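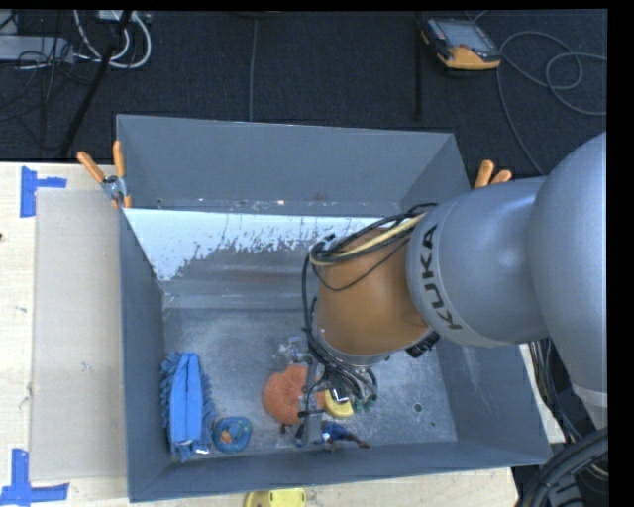
A KUKA arm over a bin of small toys and odds and ends.

Opinion > Work > Automation

Fotetti wants us to believe that anyone can teach a robot. Steer the arm by remote, pick up a toy, repeat. Its Plulamdale crew logged 434 of these lessons by 5th December, and I'm told to be impressed.

I'm not, yet. Who did the steering? Two people with months of practice. Give the controls to a new hire at Nistus and see what the arm learns — mostly hesitation, I'd bet. Kuipers tried hand guiding for six weeks and still won't share its failure rate. Show me that number in January and I'll listen.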